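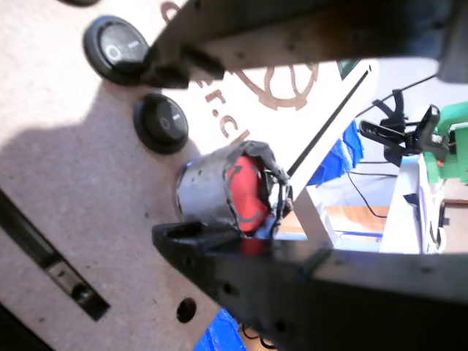
The foil-wrapped piece in front of the switch panel, with its red inside showing at the torn end.

Panel work moves ahead at Kilstead

The Indanus switch panel is back on the bench at the Kilstead workshop and will stay there through March. Members who signed up for the panel sessions in January can use it any evening the front room is open. Everyone else can add a name to the sheet by the door.

The panel is a plain piece of light, pinkish-beige board with round black rocker switches set into it. We chose rockers over toggles after last year's panel, where the toggle levers kept catching on sleeves. A rocker sits low and is easy to find with a fingertip. For anyone new to them, O is off and I is on. Please leave all switches at O when you finish, and unplug the supply at the wall as well.

The board has been left unpainted. A few members asked for a coat of white so that pencil marks would show up better, but paint builds up at the edges of the holes and the bezels then don't sit flat. Use a soft pencil and rub it out when you're done. Masking tape is fine for temporary labels if it comes off the same night.

Several people have asked about the foil-wrapped pieces that go with the panel. They are small cylinders, and they are used for the pick-and-place exercises in the second half of each session. The wrapping takes a lot of wear. It wrinkles, the open end tears, and after enough handling the edge folds back over the rim. A piece in that state can still be used. Set it aside for rewrapping only when the covering starts to slide or when strands come loose and get into the work.

To rewrap a piece, peel off the old covering first. Putting a new layer over a torn one makes the piece too fat for the storage tray. Cut a strip slightly wider than the cylinder is long, smooth it down from the closed end, and fold what is left over the rim. Wipe the piece with a dry cloth before you start. Old scraps go in the metal bin under the window, not in the paper recycling.

The tray holds 19 pieces. If you find one on the floor or in a coat pocket, put it back, even if it is in bad shape. We would much sooner repair one than make another.

Spare rockers are in the second drawer of the gray cabinet. They came from Baranauskienė Hardware, along with the crimp connectors and a box of small screws, and the order came to $91. If a switch feels stiff or doesn't click, write it in the bench book and leave it alone until someone on duty has looked at it. Don't pry it out from the front. The clips on the sides break easily, and the switch has to be pushed out from behind.

Sunlight reaches the panel bench in the late afternoon and makes it hard to see the markings. The blind on that side works again, so pull it down if you need to. Put it back up before you leave, or the seedlings on the sill go without light the next morning.

A second panel is planned for the spring, the same size and with the same kind of switches. Cutting starts once the drill press has its new belt. Anyone who would like to help with the drilling or the wiring should leave a note in the bench book with the evenings that suit them.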